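Home | Visits | Notes | Contact

Open day at Drerkano - the showroom and the back rooms
7/25/18
by Trudy Lowther

Got there late, parking was a mess, missed the welcome talk. Went straight to the table displays with Lamisi Atinga, who had already been round once and saved me a sandwich.

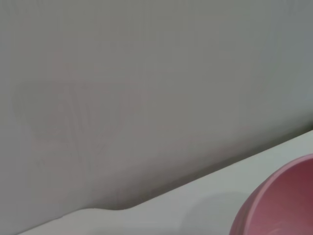
Tabletops and panels

White top, plain gray panel standing behind it. Very bare. I liked it more than I thought I would. The gray goes darker down near the table and there's a soft shadow where the two meet, so you don't get a hard line at the back. No seams or screws showing on the panel that I could find. My kitchen at home is all seams.

A bowl on the right side of the top and that was the styling done. Fine by me. Last year's place had so many fake lemons you couldn't see the counter.

Asked Tarek Mansour (front desk, then tour guide, then front desk again) about colors. The gray is called Leltano and there's a warmer one called Rao coming in January. He didn't have a sample of the Rao. In some spots the gray looks a bit pink anyway, and a bit green in others, so bring a sample home before you order. They lend them for 7 days.

Prices

Panel is $126. Table with the white top is $1342 delivered, legs extra which seems cheeky. Didn't get a price for the bowl, forgot to ask.

Back rooms

Tour groups of 12 or so, ours was bigger. Sumathi Ramasamy took us through the cutting room and then finishing. Loud, ear plugs in a bucket by the door. She was good on edges - how they get sanded, what goes wrong, why the cheap ones chip. I wrote most of it down and then left teh notebook in the cafe. If anyone picked up a blue one please email me.

Finishing room smelled strongly of something. Lamisi waited outside.

Food

Coffee ok. Samosas very good, gone by noon. Padmavathi Thampi got the last 3 and did not share.

Going back?

Probably, for the Rao. Would go early next time and skip the slide show upstairs, it was mostly the history of the building. Nestar is having thier open day too but I don't have the date yet - will add it here when I do.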